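Llevo dos semanas peleándome con las camisetas. Todo empezó cuando Manon Lavoie se quedó a dormir en casa, abrió mi armario buscando una manta y se le vino encima media balda (pobre, se rio ella más que yo). El lunes me puse en serio: fuera todo, doblar de nuevo y guardar solo lo que me pongo. Me salieron 14 camisetas que ni recordaba haber comprado, una de ellas con la etiqueta puesta, qué vergüenza.

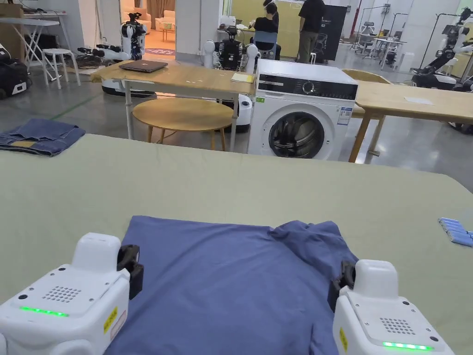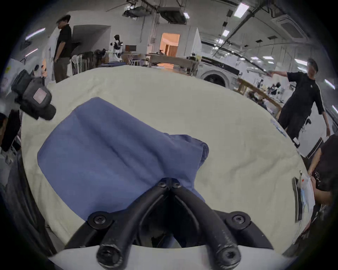
Mi error de siempre era doblar deprisa, encima de la cama, con la tela hecha un gurruño. Ahora lo primero es estirar, y una mesa grande ayuda muchísimo. Fijaos en la primera foto: la camiseta azul violácea está casi plana sobre la tela verde, pero arriba a la derecha queda un trozo arrugado, y ese pico es justo el que luego te tuerce todo el doblez. Yo lo aliso con la palma, de dentro hacia fuera, meto las mangas y hago tres pliegues a lo largo — ni uno más, que si no abulta. Los vaqueros los dejo siempre para el final, doblados por la mitad y a un lado.

Nhàn Kiều me insiste en que las enrolle, que así caben más en el cajón. Lo probé con 10 y a los dos días parecían acordeones, así que sigo con mis pliegues. ¡Si alguien tiene un truco para las de manga larga, que me lo deje en los comentarios!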